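Does a spoon bend in a glass of water?

People will tell you that water bends things. Don't believe them yet. Stand a straw or a stirring stick in a glass of water and look through the side. It seems to snap in two, right where the water starts. Pull it out and it is as straight as it ever was.

So what changed? Some books say "light bends" and stop there, as if that settled it. It doesn't. Why would light bother to bend?

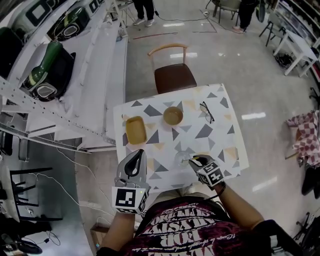
Light goes slower in water than in air. When it comes out of the water at a slant, it speeds up and changes direction. Your eyes know nothing about that. They guess that light always travels in a straight line, so they put the bottom of the stick in the wrong place.

You may also hear that a thicker glass makes a bigger bend. Maybe – but test it before you repeat it. Try a thin glass and a thick one, with the same stick and the same amount of water. Then look straight down from above, with the stick standing straight up. Is there still a break?

A kids' science page from Desham once said the trick works 100 times better with salt. We tried it at our kitchen table. Salty water does bend light a little more, but we could hardly tell the two glasses apart.

Contact Eltska Kids | © Eltska | Back to top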